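When Vendula Hubáček took over the handball team at Fosham, she had 4 players and one ball. "I thought they gave me the wrong hall," she says.

She stayed. We met at half past five, before training, and she spoke with one eye on the door. 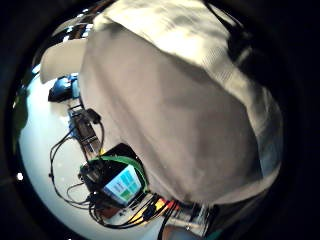

Pale fabric beside a white tabletop.

Hubáček played left wing in her youth, until her knee decided otherwise. Coaching came by accident – Martti Salminen, who ran the juniors then, asked her to help for a month. "He did not tell me which month," she says.

The first season was hard. The team lost every away match, and at Mackay they arrived with no goalkeeper. "Our tallest girl went in goal. She is still there, and now she refuses to come out."

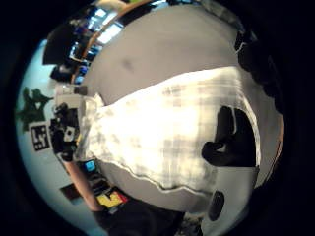
A checked cloth on the round table, with a gloved hand.

Last spring the club reached the regional semi-final and lost to Stelach by a single goal. Around 200 people watched. Does she still think about it? "Every time I wash the dishes. We had the ball with a few seconds left, and we passed when we should shoot."
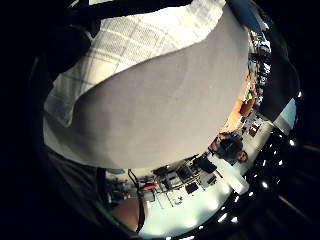

She does not want to change much for September. Training will be a little longer, and Ewan Sutherland will work with the defenders. "Last year we ran a lot, but often to the wrong place," she says. The first match is at home – against Stelach again.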